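**Bisine** is a card game for two players, part of the wide family of betting and matching games that people have been happily dealing out on kitchen tables and in small card rooms for generations. It is played with a shortened deck and is best known from the Wendbridge card house, where it has long been the game people sit down to while they wait for a seat somewhere else.

## Play

Each player puts in an ante of 2 chips and gets five cards, face down. The rest of the deck goes in the middle with its top card turned up, and the suit of that card (called the *host*) outranks the others for the whole hand. Players take turns swapping a single card or standing pat, and once both have stood pat, the hands are shown. The higher total wins, with court cards worth ten each and the ace worth either one or eleven, whichever its holder likes better. A hand made up entirely of the host suit is a *lokunura*, and it beats everything, however modest its cards may be.

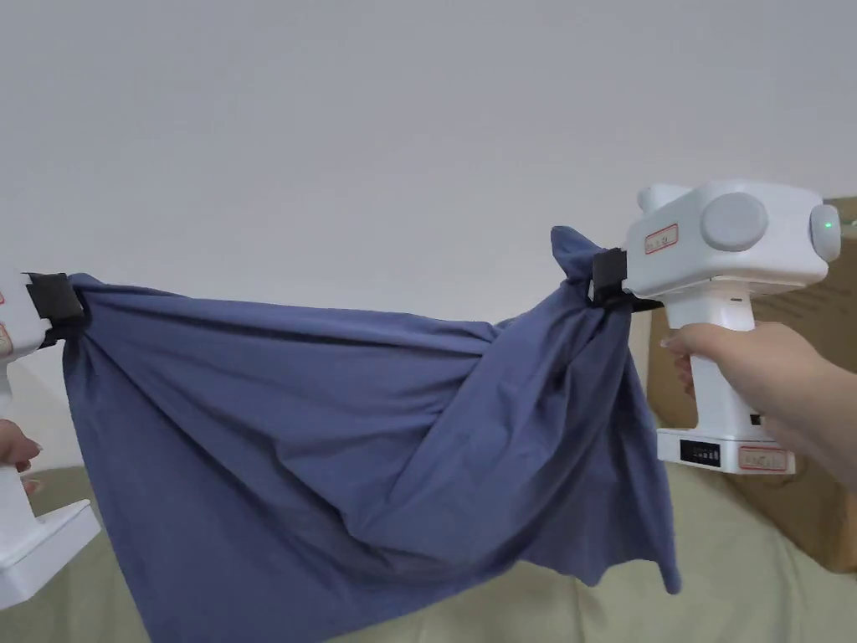
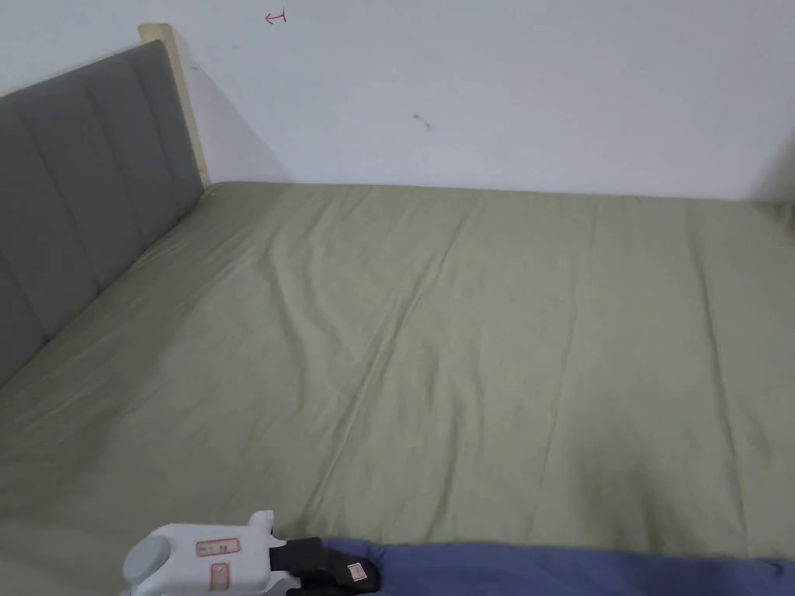

*A blue-gray cloth held up by its top edge; green bedding on a mattress.*

## Scoring

A match runs to 27 points. An ordinary win is worth 2 points and a lokunura is worth 16, so a player who has fallen well behind can still come back in a single lucky deal, and this is a good part of the game's charm.

## Variants

The Hutsuliak version, written down by Petro Boiko in a friendly little rule book of 217 pages (a good many of them given over to sample hands), lets a player swap two cards on the first turn. Some tables also play with a side bet on the color of the host card, placed before the deal and paid at even money. Ties are usually left in the pot and carried over to the next hand.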